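Small Makers Board > Patents, Trademarks & Letters We Wish We Hadn't Opened
Posted Monday by spoutandabout
5 shares · 18 comments

Got a patent letter over my clip-on spout – do I just pay the $700?

spoutandabout
Hello everyone, I've been reading this board for a good long while and have finally got something to ask, though I wish it were something nicer. I make a little silicone pour spout that clips onto the rim of a saucepan. I call it the Plinov, and I sell it at the Saturday market in Braremstead and through a small web shop my sister helped me set up. It isn't my living, but it pays for the booth and a bit of vacation, and I'm very fond of it.

Last week I got a letter from a company called Jarkard. They make a clip-on spout too, the Zulu, which I had honest-to-goodness never heard of until I opened the envelope. The letter says my spout infringes their patent. It gives the patent number, it has a photo of my product taken straight off my web shop, and it says that if I sign the enclosed license and send $700 they will consider the matter closed. If I don't, they "reserve all rights," and you can imagine how well I slept that night.

I've sold 228 of these in total. I know that to the unit because I keep a notebook. So $700 is a good chunk of what I've made, but it's also less than I'd expect a lawyer to cost, and part of me just wants to write the check and get back to my kitchen.

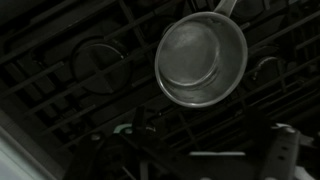

The other thing I should say is that I came up with the shape on my own, from fiddling with clay and an old pan until it poured the way I wanted. I never copied anybody. Does that count for something? And is it normal for the letter to come from the company itself and not from a law firm? I can't tell if that makes it more serious or less.

Thank you for reading all this. I do go on.

claimchart_carol_no_relation
First of all, take a breath and have a cup of something. A letter is a letter. No one has sued you, and plenty of these never go any further than the mailbox.

To answer the thing you asked near the end: coming up with it on your own is a lovely thing and you should be proud of it, but it isn't a defense to patent infringement. That trips people up because it does matter in copyright. With a patent, you can infringe without ever having seen the patent or the product. I'm sorry, I know that's not what you hoped to hear.

What does matter is what the patent claims. Not the title, not the drawings, not the summary – the numbered claims at the very end. Print them out, take a pencil, and go through claim one phrase by phrase, asking if your spout has that part. If even one required part is missing from yours, and there's no near twin of it standing in, then you probably don't infringe that claim. Can you tell us whether it's a utility patent or a design patent? If the number starts with a D, it's a design patent and most of what I just said needs to be said over again differently.

(I spent years as a paralegal in a patent group. I'm not a lawyer and this isn't legal advice, it's a neighbor leaning over the fence.)

oldtoolanddie
Pay it. I know I'm going to be unpopular here, but I've been through one of these and I'd pay it. You're talking about a sum that wouldn't cover an afternoon of a good patent attorney's time. I fought mine on principle, and I was right, and being right cost me a summer and more money than I've ever admitted to my wife. Sign it, send it, sell your spouts, sleep at night.

claimchart_carol_no_relation
I hear you, and I'm sorry about your summer, but please don't tell people to sign a license they haven't read! The dollar amount up front is only one line of it. There could be a running royalty on every unit, or a promise never to challenge the patent, or an agreement to stop selling when the term runs out. I have seen a cheap-looking license with an awfully expensive page four.

spoutandabout
Oh, you are both so kind. I've gone and looked. The number doesn't start with a D, so I suppose it's utility. And I did read the license again, slowly this time with my glasses on, and there is a royalty. It's 5 percent of sales "going forward," tucked in under a heading about record keeping. I had missed it completely. So it's not just the $700 after all.

Claim one talks about a spout body, "a pair of opposed resilient arms," a channel, and then "a rigid insert disposed within said channel." Mine is silicone all the way through, with nothing rigid in it anywhere. Does that mean what I think it might mean?

pencilbehindear
It might! I'd be careful about celebrating just yet, though. Words like "rigid" get argued over, and sometimes the patent itself defines them in a way you wouldn't expect from everyday speech. Read the long middle part and look for any sentence that tells you what they mean by it. Then check the other independent claims too, the ones that don't refer back to claim one. People read the first, find the missing piece, and stop, and there's claim eleven sitting there without the insert in it.

Also look up the file history, the back-and-forth between the applicant and the examiner. It's free online for a patent of any recent age. If they added the rigid insert in order to get past an earlier patent, they'll have a very hard time telling you now that it doesn't matter.

And check that the maintenance fees were paid. It takes two minutes, and every now and then somebody is waving around a patent that has lapsed. (They could still ask about sales made while it was in force, so it isn't a magic wand, but it changes the conversation.)

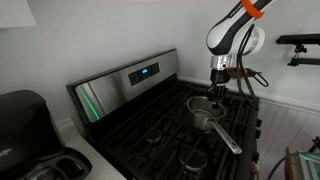
Robot arm reaching into a small pot on a gas range.

lemonadestand
I'm going to go a third way and say ignore it. Throw it in a drawer. These outfits send them by the stack and only go after the ones who write back. My brother-in-law had one about a fishing reel and he never answered and never heard another peep.

oldtoolanddie
Now that I don't agree with at all. Pay or don't pay, but don't put it in a drawer. Once you've got the letter you can't say you didn't know, and if it does end up in front of a judge later on, carrying on as though nothing came is a poor look. There's such a thing as willful infringement and it can make the damages bigger.

lemonadestand
On 228 spouts? What damages? I say this with affection, but nobody is filing a federal case over a market stall in Braremstead.

claimchart_carol_no_relation
Lemonade, you're likely right that they won't sue, and I'd still side with the drawer being a bad idea. The license sheet has a royalty in it, which tells me they care about what she sells next year and the year after, and not so much about what's in the notebook. If the Plinov ever takes off, that letter comes back out of their files in a hurry.

Spout, what I'd do in your shoes: write down when you first sold one, and keep your clay models and any dated photos somewhere safe. They won't excuse infringement, but they could matter for other reasons, especially if you were selling before Jarkard filed. Don't write them a heartfelt reply explaining how your product works. I know you, or I feel like I do by now, and you'd be generous and tell them everything. Then call your state bar's referral line or the nearest law school with an IP clinic and ask for a short consultation with a patent attorney. Bring the letter, the license, the patent and one spout.

spoutandabout
You do know me, I had already written two pages! They're in the recycling now.

I spent this evening on the other claims, with the dog's head in my lap the whole time, and there are two more independent ones. One has the rigid insert. The other says "a stiffening member," and I don't know whether a thicker rib of the same silicone would be a stiffening member. Mine does have a thicker rib down the middle, it's what keeps the pour from wobbling. So I've gone from cheerful to not so cheerful.

pencilbehindear
That's the question to take to the attorney, word for word as you just put it. Whether "member" has to be a separate piece or can be part of the same molding is exactly the kind of thing they'll want to look up in the file history. And plenty of older kitchen gadgets had ribs in them – if the claim is broad enough to cover yours, it may be broad enough to cover something from long before Jarkard came along, and then they have a validity problem.

oldtoolanddie
I'll soften a little. Seeing that royalty, I wouldn't sign as it stands either. But if the attorney says it's murky, ask about offering one flat payment for past and future, with a full release and no royalty. Companies say yes to that more often than you'd think. Mine would have, if I'd asked before I got my back up.

lemonadestand
Still say drawer, but I'd read the flat payment version of this story too. Is there a deadline in the letter?

spoutandabout
There is, end of March, so I have a bit of time. The law school clinic has a form on its website and I've filled it in. They want a drawing of the product, and I'm hopeless at drawing, so if anyone knows whether a photo with arrows on it is all right, please say.

claimchart_carol_no_relation
A photo with arrows is fine for a first meeting. Make one of the arrows point at the rib.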